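Ticket: family album page shows wrong captions after import
Status: open
Last updated: March

I keep a small blog for our family about sewing and old photographs. Last month I moved it to Trustmont, and I used the Durkex importer for the 3,460 posts. Most of them came over well. The birthday posts did not.

What happens: in every post with two or more photos of relatives, the captions move down by one place. My great-aunt from the Vaněk side now has the name of her brother, and the last photo has no caption. The family already wrote to me about it — they are not pleased.

What I tried:
- Cleared the cache, 2 times. No change.
- Imported one post alone. The captions were correct.
- Imported the Turnulholm reunion album again. Wrong again. 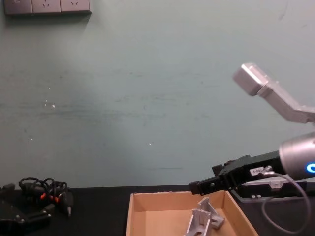
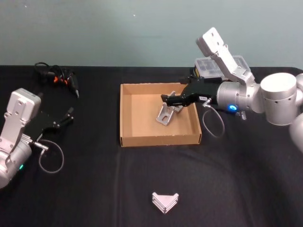
Trustmont Support: Thank you for the clear report. The importer works in batches, and above roughly 3,000 posts it can lose the first caption of a group. Please split your export into 4 files and run them one after another. Your old captions are still in the export file.

I did the first file this evening. The captions are correct there, also for the reunion. I will do the other files tomorrow and write again.

Comments

same problem with my quilt blog, splitting helped

Does it keep the comments from relatives too?

We use cookies to remember your settings. Accept | Decline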